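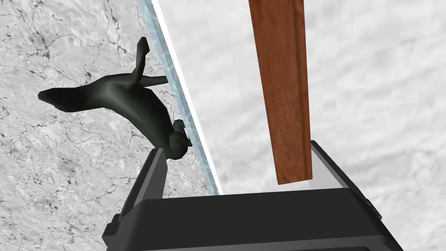
Şengül Başaran says turning off auto-update on your phone is asking for trouble and I should delete my last post. Not deleting it! But fair, I was vague, so a longer go at it. Thread.

1/ Never said turn it ALL off. I said stop apps updating whenever they fancy, on mobile data, at 8 in the morning when I'm trying to get a bus ticket up. Different thing.

2/ What set me off. Flolura (the plant watering one, yes I pay for it) updated itself overnight and logged me out. Needed a code by email. Email app was also mid update. Stood in the kitchen swearing at a progress ring.

3/ Then I looked at data use for April. 900 MB gone on updates alone. My allowance is not big. Most of that was Menska, which I open maybe twice a year to split a bill

4/ So what I do now. Android first, that's what I've got. Open the store, tap your picture top right, Settings, then Network preferences, then Auto-update apps. Pick Wi-Fi only. Wording moves about a bit depending on your phone.

5/ For a single app you don't trust: go to its page in the store, three dots in the corner, untick auto update. Did this for Flolura and Menska. Left the bank one alone. LEAVE THE BANK ONE ALONE. Same for your browser and anything with passwords in it.

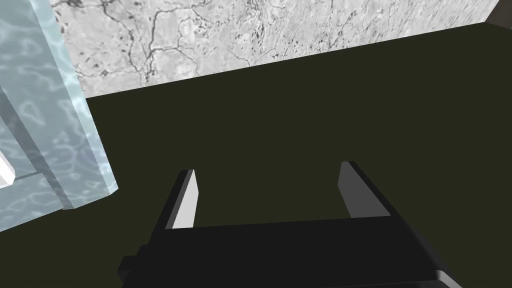
6/ iPhone people. Settings, App Store, and there's a switch for app updates. Seperate switch further down for mobile data. Turn the second one off, leave the first one on and you've basically got what I've got. Meinir Voyle checked this on hers for me, ta Meinir

7/ Storage. Updates want spare room, more than the app itself sometimes. Mine was 92% full and everything just sat there saying Pending. Cleared the downloads folder, five old maps and a load of voice notes, and off it went.

8/ If it still says pending – cancel the lot, do one app on its own, then the rest. Restart the phone if that doesnt shift it. Clearing the store's cache worked for me once and did nothing the next time so who knows

9/ Read the "what's new" bit before you tap. I know it's usually "bug fixes and improvements". Civura did bother to say they were dropping the old backup format though, and I'd have lost some six months of notes if I hadn't exported first. Export first.

10/ Karakaya (bus times) went the other way, I'd put off updating so long it refused to open until I did. At the stop. In the rain. So Şengül has a point there, I'll give her that one

11/ Sunday evening now, plugged in, on the wifi, I go down the list by hand. Takes as long as the kettle. System updates and security ones I still let through on their own, always have.

12/ Someone's asking about tablets. Same menus, just wider. Will check the telly tomorrow, that has a store on it too and god knows what its been downloading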